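Subject: Re: [bench-practice] Draft rules for table-setting tasks, section 4
From: Hiyori Hoshino

Jitska wrote:
> Section 4 says the layout has to be "reset to the start position"
> between runs, but it never says how close is close enough. Do we
> want a tolerance, or do we trust people's eyes? Also, are cables
> in scope at all?

Great questions, and I'm so glad somebody is reading section 4!

I'd go for a tolerance. We tried 8 mm for plates and cups at Nirkport all through September and it was very livable (the first afternoon was slow, then everyone got the hang of it). Out of 336 runs we kept 237, and almost all the rejects were silverware lying at the wrong angle. So forks and spoons need an angle limit as well as a distance. Our layout is the two-arm one, with placemat, plate, cup, fork and spoon.

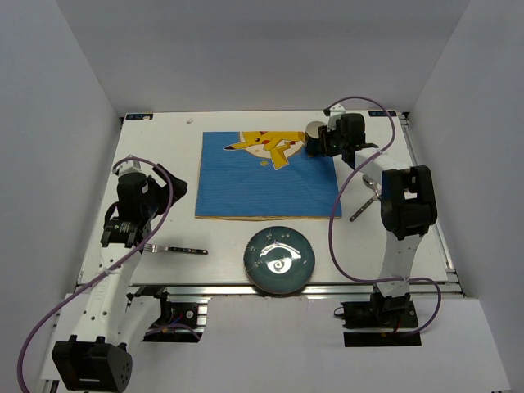
On cables, yes, please, let's put them in scope! My suggested wording for 4.3:

"Before each run, move every arm through its full reach by hand or at low speed. No cable may pull tight, catch on a joint, or touch an item on the table."

Mamo wants this once per session instead of once per run. I could live with that if the cables are clipped at the elbow, but I'd like to hear from the Grinska folks, who run much longer sessions than we do.

One more for 4.5: can we say which arm is allowed to touch which item first? Two sites following the same draft can end up with very different runs right now.

I'll send marked-up text once I've heard from a few of you.

Hiyori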